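Home Publications Data Group Open positions Search

4. Experimental set-up and evaluation

4.1 Workspace

All trials were run in the Drurnitz test area on a white table with one white arm fixed to a black base. The objects are ordinary tableware and toy food: a lavender plate, a green oval container with an open top, a blue bowl, toy bananas, toy strawberries and a red ketchup bottle. They were chosen to cover flat, hollow and solid shapes, and because several of them offer more than one usable grasp. The layout was changed between episodes by hand, without a fixed template. The operator was told only to keep the plate within reach of the arm and to leave the remaining objects in whatever pose they came to rest.

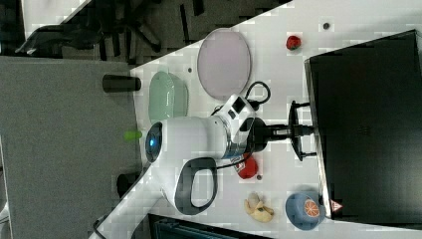 Each episode starts with the arm in an arbitrary pose, which may hide part of the table from a given view. Earlier work on the Plivard planner began every run from a fixed home pose with the arm clear of the objects. We dropped this condition. A planner that needs a clear view at the start must first move the arm away, and the time spent doing so was not counted in the earlier results. In the present study the clock starts when the instruction is given and stops when the gripper opens for the last time.

4.2 Data

The training set holds 200 teleoperated episodes, recorded at a fixed control rate. A further 100 episodes were kept back for testing and were not used to choose any setting of the model. Episodes in which the operator gave up were kept in the training set with a failure label. Dropping them made the grasp score too confident on objects lying on their side, where a small error in the estimated axis is enough to push the object away.

Object pose was labelled in the first image of each episode only. For round objects the rotation about the vertical axis was left free, and for the bottle and the bananas the long axis was marked by two points. Labels were checked once by a second annotator. Where the two labels disagreed on which end of an object was nearer the arm, the episode was returned for marking.
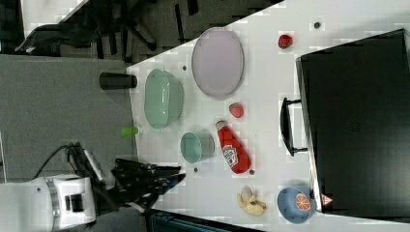

The Dovent module takes these labels as targets and predicts a grasp point, an approach direction and a score. Its input is a single colour image with no depth channel. The score is used to rank grasps within one object and also between objects, so the two uses share one scale. We found that a separate scale for each object gave better ranking within the object but a worse order of picking, as small round items were nearly always taken first.

4.3 Baseline and measures

The baseline is the Doherty grasp sampler with its default settings, given the same images and the same object list. Both methods were allowed 2 attempts per object. An attempt counts as failed if the object leaves the gripper before the release point, or if the fingers move a neighbouring object beyond the tolerance set in the trial sheet. Objects that left the table during a trial were not put back, and the trial continued with the rest.

The viewpoint was not held constant over the study. Figure 3 gives one view of the workspace, with the arm's base at the right of the table. Neither method was told the camera position.

Figure 3. Workspace with tableware, toy food and the base-mounted arm.
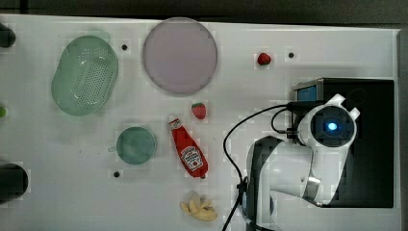
4.4 Results

On the held-out episodes the proposed method ranked a usable grasp first more often than the baseline for the bottle and the bananas. For the plate there was no clear difference. Both methods approached it from above in most cases, where the rim gives little for the fingers to close on. A side approach was seldom chosen, even when the space beside the plate was free.

Contact with neighbouring objects remained the main cause of failure. It was most common when a small item lay between the arm and the target, and the score did not fall enough in these cases to change the order of picking. Training without the failed episodes made this worse.

Contact the group | Copyright, all rights reserved | Back to top

We use cookies to count visits to this site. Accept Decline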